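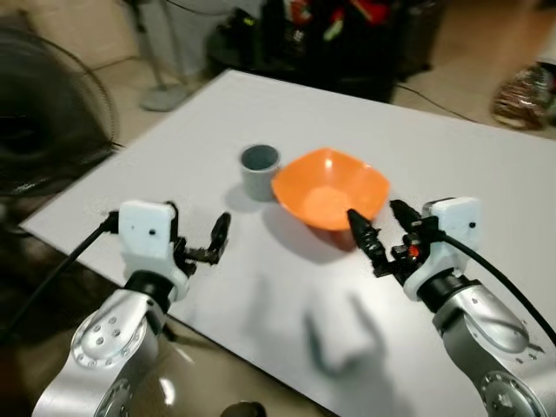

Small gray cup and orange bowl on a white board.

Vesari (software bug)

Vesari is the nickname for a security hole in Cirnero, a small file-sharing program that lots of home users run on an old PC in the closet. I ran it myself for years, so forgive me if this entry gets a bit personal. The bug let anybody on the same network log in without a password, as long as the guest account was still switched on (and it was on by default!).

Discovery

Phúc Đào found it while trying to work out why his backups kept landing in the wrong folder. He wrote it up on the Utley mailing list on May 2, 2021, and I still think it's one of the clearest bug reports I've read – six short paragraphs and a log file.
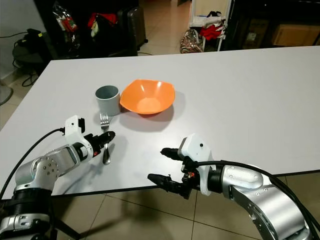

Cup, bowl and fork on a table.

How it worked

Cirnero listens on port 2090. If you sent it a user name longer than 16 characters, it chopped off the rest, got confused and treated you as the guest. Then a second mistake gave the guest the owner's rights. Neither one was a big deal alone, but together, ouch.

The fix

Rigoberto Gallegos posted a patch, and version 3 came out that September with guest access turned off. Older copies don't update themselves, so you have to grab the new one by hand. Duangkaew, the spin-off with the nicer menus, shares the login code and needed the same patch.
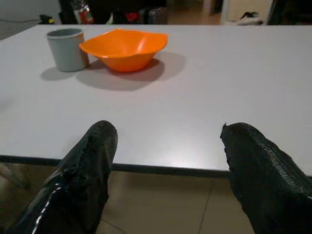
Cup and orange bowl side by side on a white tabletop.

See also

Guest accounts
Cirnero version history
Duangkaew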